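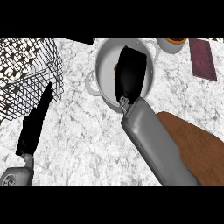
The Petilitz kitchen course teaches a robot with two arms by remote control, and all the practice is done in simulation before anyone goes near the real machine. You move two handles at your desk and the arms on the screen follow your hands. Most of our questions come from people who have just opened the kitchen task and see the right arm over the white pot, the left one near the wire rack, and do not know what to do with their hands. Please read this page first, then write to us.

Do I need to know programming?

No. You need a quiet table, the two handles and some patience. The installation guide from Jutden explains the cables. If you can stir soup and hold the lid at the same time, you have the necessary skill, although it will not feel so in the first evening.

What should the left arm do while the right arm works?

Keep it still, but keep your hand on the handle. Beginners often let the left hand rest and the arm sinks slowly without them noticing. The robot learns from both arms, so it will learn the sinking also.

How many demonstrations must I record?

For the kitchen task we ask for 4 good ones per session, and not more than 2 sessions in a day. The present set has 391 accepted recordings. A tired person makes jerky movements, and we prefer fewer recordings with a calm hand.

I made a mistake in the middle. Should I stop?

It depends on the mistake. If you missed the object and tried again, continue - this is useful, the robot must also see how to recover. If you pushed the arm through the rim of the pot or the simulator froze, press Discard. Please do not cut the file yourself.

The arm moves later than my hand. Is something broken?

Usually not. A small delay is normal. Close the browser and any video call, and set the window height to 1080. If the delay is still there, move more slowly and wait for the arm at each turn.

How do I judge the depth on a flat screen?

Come from above and go down in small steps. Compare the fingers with the rim of the pot, and look at the worktop too. When you are not sure, lift a little and begin the descent again.

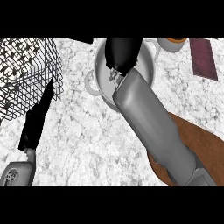 Liviu Bogdan wrote to us that he learned depth only when he stopped looking at the fingers all the time, and he wishes that the page said more about the wrist. In his opinion you should turn the wrist first, high over the worktop, and only then go down. We agree with him and have added this to the Szabó exercise sheet.

Can two people share one recording, each with one arm?

No, the timing between the arms is then not natural. Change places between the recordings.

Who checks my recordings?

Orhun Ertürk watches them all. He replies by e-mail, normally before 6 in the evening, and the accepted files go to the Drestis folder.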